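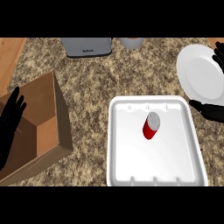
August, sim bench, continued from the stall notes

Run 11 of the kitchen unload task failed the same way as run 5. The right hand has the plate up on edge near the tray and stops closing, but the arm keeps trying to carry out the transfer. Grip force on the right goes to the cap and stays there. No fault raised. The left hand sits open over the box waiting for its turn, so from the log alone you would think everything was fine.

Stopped it by hand at 4:50 pm. Saved state, so anyone can reload from just before the stall.

What I checked:

- Plate mesh. Yufang thought the rim collision shape was too thick. Swapped in the thinner one, same stall.
- Can. It is lying at an angle in the foam tray and I wondered if it was being hit. No contacts logged on it at all. Left it alone.
- Right thumb. The joint limit in the config is 13 degrees tighter than in the Pyo hand file. The palm and thumb want to go further under the plate than the config lets them.

The thumb is my best guess. The planner uses the Pyo file and the controller uses our config, so the planner keeps asking for a pose the controller will not allow. Omid says the config was copied over from the Geltham setup and never updated. I have not changed it yet – want one more clean failure first with joint logging on.

The bigger problem is that the watchdog did not trip. It should stop the arm after 50 ms at the force cap. It only reads the left hand. Shengli found the line: the right-hand topic was renamed and the watchdog still subscribes to the old name, gets nothing, and treats nothing as OK. On the real arms at Navham that would be a hand squeezing a plate at full force with no stop except the button.

Told Regula. Real hardware is off for two-hand tasks until the watchdog treats a missing signal as a fault. She has put a tag on the cell.

To do:

- [x] Saved state from run 11 in the shared folder
- [ ] Watchdog: fix topic name, add timeout (Shengli)
- [ ] Rerun with joint logging, old limits
- [ ] Rerun with Pyo limits
- [ ] Ask Ritva if the Dadatton build has the same watchdog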